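Home Blog About Contact

Forty good tries before lunch

Posted on July 2, 2018 by admin

In March I started a new job at Wellari, a small workshop in Kendesville, and many of my friends still ask me what I do there all day. I tell them I teach robots with my hands. They laugh a little, so I decided to write it down properly.

The work is simple to explain. I sit behind the table and I hold two handles. When I move the left handle, the left arm moves, and when I close my fingers, the gripper closes. Everything is saved: my movement, the camera picture, the time. One saved try we call an episode. After many episodes the computer tries to do the same job without me.

My first task was to put toy fruit and vegetables from a basket into a bowl. I thought it would take me one afternoon. The first morning I made 3 episodes that were good enough to keep. The tomato rolled away from me each time, because I closed the gripper too fast. With my own hand I never think how I take a tomato. With the handles I must think about it, and thinking makes me slow, and a slow movement with many stops is bad for the learning.

My colleague gave me advice which I now repeat to every new person: look at the fruit, do not look at the handle. It is the same as when you learn to drive a car. I also learned not to correct myself in the middle. If I miss, I open the gripper, go up and come down again in one movement.

We have two tables, and we named them after two streets near the workshop, Bultel and Hedlund. I am usually on Bultel. My target is 40 kept episodes before lunch, and now I reach it on most days. Last week my own total came to 549. The whole team has 3,251 for this task. I was proud of my part of it, even if my shoulders were not.

The eggplant is my favorite, since it is long and there is a clear place to hold it. The strawberry I do not like. It is small, and it likes to hide in a corner.
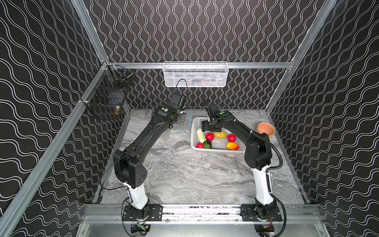
The right gripper down in the basket, the pink bowl still empty.

I have one problem that I did not solve yet. I use my right hand for almost everything, so the right arm does almost all the work in my episodes. For this task it is fine, but the next one will be with both arms: one must hold the bowl and the other must fill it. I practice at home with the left hand, with spoons and dry beans. My kitchen floor has a lot of beans now.

If somebody who reads this also does such work, please write me how you rest your wrists. I tried a soft pad under the elbow and it helped for one week only.

This site uses cookies. By continuing to read you agree to their use. OK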